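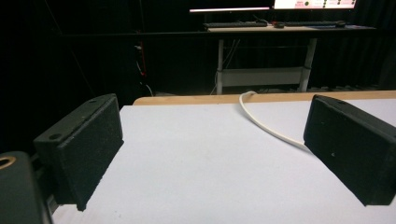
About Paltberg

Paltberg is a small software company, and we've been at it long enough now that the coffee machine has been replaced twice. We write the code that sits between a robot and the job it's been given: the perception that works out where things are, the planner that decides how to reach them, and the control loop that keeps the motion smooth on the way there.

Zeyu Guo started the company with a single idea, that a planner ought to be able to tell you why it chose the path it chose. That idea grew into Ekudum, our motion planning library, and we're still very fond of it (even on the days it isn't fond of us!). It replans up to 80 times a second on an ordinary desktop computer, and every plan it throws away is kept in a log you can read in plain words.
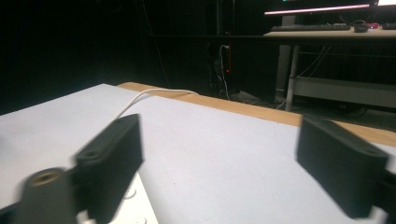
Perception came next, under the name Feng. It takes in views from several cameras, lines them up in time and gives the planner one tidy account of the workspace, along with a fair idea of how sure it is. We've put a great deal of care into that last bit, as a program that knows it's guessing is a much nicer colour of trouble than one that doesn't.

Dusen is our tooling, and probably the thing our customers open most often. It sorts, trims and replays recorded demonstrations, and our library of those stands at 3811, with roughly 500 added since February.

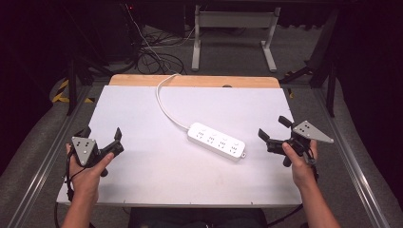
Cables are a favourite subject in our office, and we can be a bit tiresome about them at lunch. A rigid object stays the shape you modelled, while a cord has its own opinions. Take a white power strip on a white board, with its white cord wandering off in a loose S toward the far edge of the table: there's very little contrast for Feng to work with, and Ekudum has to bring two grippers in from either side without planning straight through the cord. We love this sort of problem, and a good share of our programme for the coming year is built on it.

There are 5 of us on the software side, and we answer our own email. If you're wrestling with something similar, please do write and tell us about it, the messier the better.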